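The Lozano Museum of Local History will open its new gallery on the town's Roman origins this Wednesday. The display covers the founding of the river colony, its market and its defensive wall. 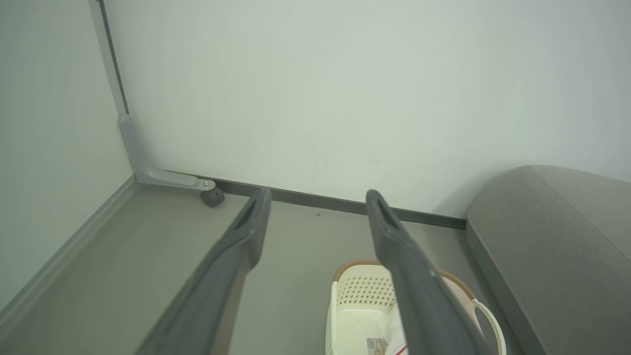 White walls meeting at a corner.

Curator Amparo Flores selected 28 objects from the museum's holdings, among them coins, roof tiles and a boundary stone – the oldest inscription found in the district.
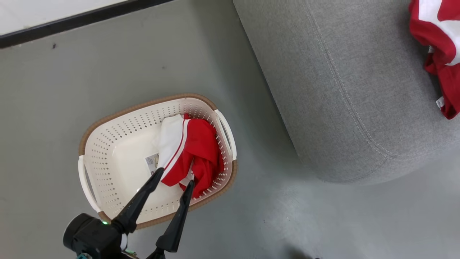

The stone was recovered near the Allier gate and names 2 magistrates of the colony. A printed guide by historian Horacio Herrera will be on sale at the front desk.

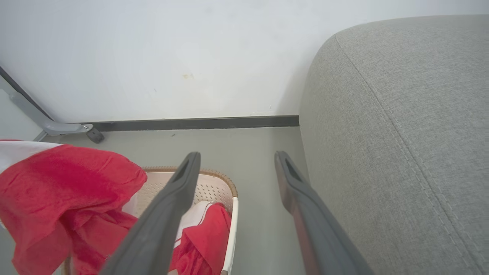
When can the gallery be visited?
Doors open at 10 a.m., and the last entry is at 4:30 p.m.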